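部品トレー「Iyamu」 パソコン組立作業用

Drillierの部品トレーIyamuは、パソコンの組立と分解のとき、小さな部品を置くための灰色のプレートです。CPUやメモリーを机の上に直接置きたくない方のために作りました。設計はAyten Soyluが担当しています。

使い方はかんたんです。ケースを横に寝かせて側板を外し、トレーをその左側に置いてください。右側に置いても使えますが、当社の作業台では左側に置いています。

CPUとトレーのくぼみ、それから側板を外したデスクトップ機です。 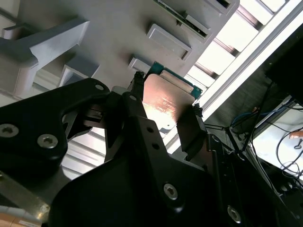
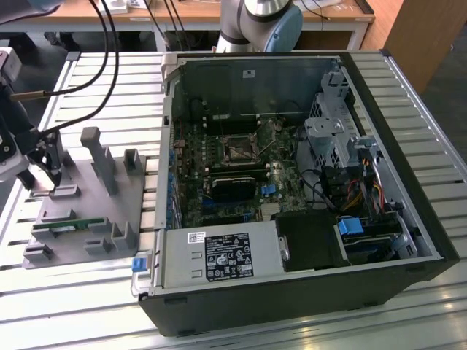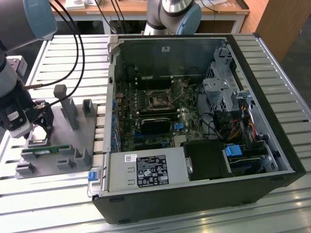
仕様
品番:2884
色:灰色
保証:25か月
価格:548リラ(送料は別です)

ご注意
・CPUは端を持ってください。裏の接点には指で触れないようにお願いいたします。
・メモリーはブロックの間に、力を入れないで置いてください。
・ソケットのレバーを開けてから、CPUをトレーから取り出すと作業が楽です。
・パソコン本体と部品は商品に含まれません。

お届け
ご注文から4営業日で発送いたします。8月は工場の休みがありますので、もう少しお時間をいただきます。水曜日の午後は電話に出られません。

大きいケース用のトレー「Carkenach」も準備しています。お問い合わせは販売担当のZerrin Ağcaまで、日本語または英語でどうぞ。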